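Chapter 4
What the Visitor Sees

Every textbook on automation contains, sooner or later, a photograph of a robot welding a car. This one does not, mostly because the car has been welded so many times by now that it must be nearly all weld. We are going to begin with a cup.

The cup belongs to the open day at Vanhove, a packaging firm that lets the public in every December, between the last big orders and the first big complaints. The students who used the draft of this book were sent there with a notebook and one instruction: write down what you saw before you write down what you were told. Most of them came back with four pages of what they were told. The tour guide was very good.

The main hall held the attractions. There was a palletizer called Damum, painted the yellow of a school bus, which stacked boxes behind a fence and got a round of applause for it. There was a labeling line that slowed down politely when children approached the glass. Both machines had been doing the same job for years and would have gone on doing it if the hall had been empty, and a crowd senses this and relaxes. If you want to know what an automated process looks like once all the decisions have been made, stand in front of Damum for a while. Bring a sandwich.

Down the corridor, past the coats, was the demonstration that concerns us. It was run by Maarten Vandenberghe, and it had no fence and no paint. It had a table, a wire basket, a few cups, and a gripper that a person holds in the hand and works like a pair of oversized tongs. The person picks up a cup and puts it somewhere. A camera on the gripper records the whole business from the gripper's point of view. Then the person does it again. The sign outside the door read "Teaching Machines to Tidy Up," and several parents were seen pointing it out to their teenagers.
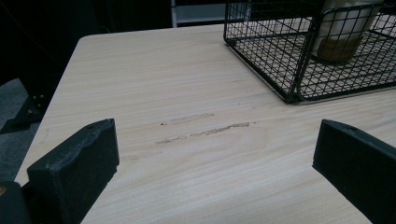 Vandenberghe's opening line, which he delivered at every session, was that the robot was the part of the project they would get to last. The audience laughed, looked behind him for the robot, and stopped laughing. He then handed the gripper to whoever had laughed loudest.

Watching an adult try to pick up a cup this way is instructive. People who have handled cups without incident since childhood suddenly become aware of the rim. They approach too fast, stop, back off, tilt their heads as if the cup might have a better side, and close the fingers with great ceremony. Some squeeze too early. One visitor apologized to the basket. What they are discovering, at the rate of one small embarrassment per attempt, is the list of questions that the rest of this chapter will take up in order: where to approach from, how wide to open, when to close, how hard, and how to tell that you are done.

Notice that the demonstrator never told anyone the answers. This is the point at which the method parts company with the one in Chapter 3, where an engineer wrote down each position of the arm and the arm went there, whether or not the box had arrived. In learning from demonstration, the written list is replaced by a pile of recorded attempts. A program is then fitted to the pile, in the hope that whatever the people were doing with their hands will be found somewhere inside it. Sometimes it is. Sometimes the program learns that cups live on the left.

How big a pile? The figure given at the session was 3000 attempts for a single task in a single basket, and up to 4000 if the cups were allowed to vary. A hand went up to ask whether that wasn't a lot of trouble to go to for a cup. Vandenberghe said it was, and moved on to the shiny ones.

The shiny ones deserve a paragraph. A painted cup looks much the same to a camera from one moment to the next. A polished metal cup borrows its looks from the lamps overhead and from whatever happens to be nearby, including the gripper coming to fetch it. Put it inside a wire basket and there is a grid of thin dark lines behind it, under it, and, thanks to the shadows, across things that are not basket at all. A person sorts this out without noticing. A program has to be shown, and shown again with the lights changed.

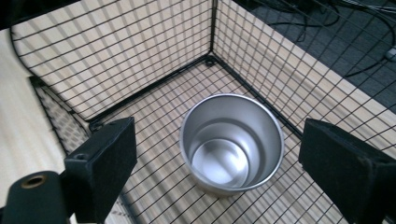
Figure 4.1. A stainless steel cup standing in a wire basket, between the open fingers of a hand-held gripper.

Among the visitors was Wim Declercq, who had spent most of his working life programming arms the Chapter 3 way and had come, by his own account, for the soup. He watched 6 attempts with his arms folded and then asked the only question of the afternoon that found its way into every student's notebook: "And when it drops one, who do I phone?"

It is a fair question and a surprisingly deep one. When Damum drops a box, there is a line in a program that sent it to the wrong place, and somebody can put a finger on it. When a learned system drops a cup, the cause may be spread thinly over thousands of recordings, made by a good many hands, some of them belonging to people who had just eaten soup. Section 4.5 deals with how such faults are traced. Declercq has read a draft of it and describes it as "longer than a phone number."

Before going on, try the exercise the students were given. Find a cup, a basket, and a pair of kitchen tongs. Move the cup from the table into the basket 3 times, and after each attempt write down everything you decided along the way. Your first list will probably say "picked up cup." Keep at it until the list runs to a full page. Then swap lists with someone else and try to follow theirs to the letter, doing nothing it fails to mention. Use a cup you don't care for.

4.1 Approach and Alignment

We start with the part of the motion that takes place before anything is touched. The fingers are open, the cup is standing still, and there is plenty of room to be wrong.

Zustard Textbooks, Lolasen Building | Permissions and corrections: contact the editorial desk | All rights reserved | Back to top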